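How a small card shop budgets for its second pair of arms

Interview

Relu Cârstea keeps the budget for the workshop of Sileck, a small company that prepares membership cards, holders and gift sets for hotels and clubs. When I visited him in April he had a printed spreadsheet on his knee and a pencil behind the ear. He warned me at once that he is not an engineer.

"I am the man who asks what it costs," he said. "The others ask what it can do. We need both questions, but mine comes first when the bank is calling."

The company decided last year to try automation on the handling of small and flat goods. Card sleeves, soft covers, little pads, trays. These are items which a person handles without thinking, and which are difficult to describe in a purchase order. Cârstea told me that his first mistake was exactly there. He asked for offers on "a robot for cards", and he received four offers that could not be compared with each other.

"One seller included the fingers, one did not. One included the table. One gave me a beautiful price and then the cables were extra. I learned to write down the goods first, piece by piece, with the softest piece on top of the list."

The softest piece is the leather-like holder with plastic sleeves inside. It slides, it opens by itself, and it shines under the lamps. Every candidate gripper has to deal with it before Cârstea will sign anything. 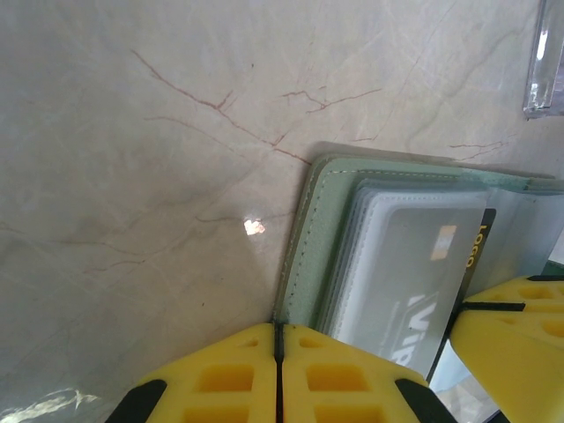

The fingers are the cheap part, and you buy them often

I asked him what surprised him most in the numbers. He did not need the spreadsheet for this.

"Fingers. In the first plan I wrote them as equipment, one time, finished. Now they are in the same line as gloves and tape. A finger is something you use up."

His colleague Primo Zuccaro, who sets up the cells, joined us at this point with a coffee. He agreed about the fingers but he wanted to add something about surfaces. A glossy table looks good to visitors, he said, but it gives reflections, and reflections take hours from somebody.

"Relu does not see these hours in the offer," Zuccaro said. "I see them in my evening. If you buy a cell, please buy also the time to place the lamps."

They have since added a line called "light and table" to each request. It is not a large sum. Cârstea said that he would prefer to pay it openly at the beginning, and not to find it later inside the overtime.

One arm or two

The longest discussion in the company was on the number of arms. A single arm is easier to defend in a meeting. Two arms on one rail need more space, more cabling and a more patient programmer. The supplier Custura offered a single arm with a fixture that holds the cover open. Kashyap, the other supplier on the short list, proposed a pair facing the same table.

"On paper the fixture wins," Cârstea said. "But we change products all the time. Each new holder means a new fixture, and each fixture means a drawing, a delivery, a shelf to keep it. I made the calculation for 12 products and I did not like the shelf."

So they chose the pair. The project received the internal name Onard, which Zuccaro refused to explain to me. The rule for the trial was that nothing should be bought in a special size if a standard profile could do the work. Rails, corner posts and brackets can be unscrewed and used again, and for this reason Cârstea puts them in a separate column, with a longer life than the arms themselves.
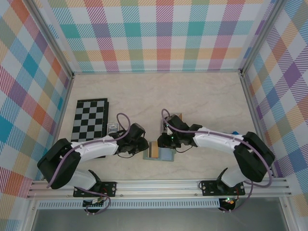 He also keeps a reserve for the items that go missing in every offer. Trays are the best case. Somebody must choose them, order too many, and discover that the first type is too deep. Zuccaro keeps a list of such small purchases, and after the first months it had 67 entries. Most of them cost less than a lunch. Together they paid for nothing that one could show to a director, and still the cell could not work without them.

"When I present the budget, they look at the arms," said Cârstea. "I have to say, please turn the page — there is a second page, and it is the page where we always fail."

What he would ask for next time

For the second pair, which is planned but not yet approved, he has changed the order of the work. First a loan of the gripper with the company's own goods on the table. Then the written offer, with fingers, lighting, cables and spare control boards on separate lines. Training of people is also separate. He insists on 2 operators per cell in the plan, so that one may be sick.

Zuccaro wants a bigger table. Cârstea says the table is big enough if it is kept tidy. They have had this conversation before, I understood, and they continued it in Italian while I was putting on my coat.

The decision on the second pair is expected before the summer holidays. Both suppliers have been asked for new prices, with the second page included.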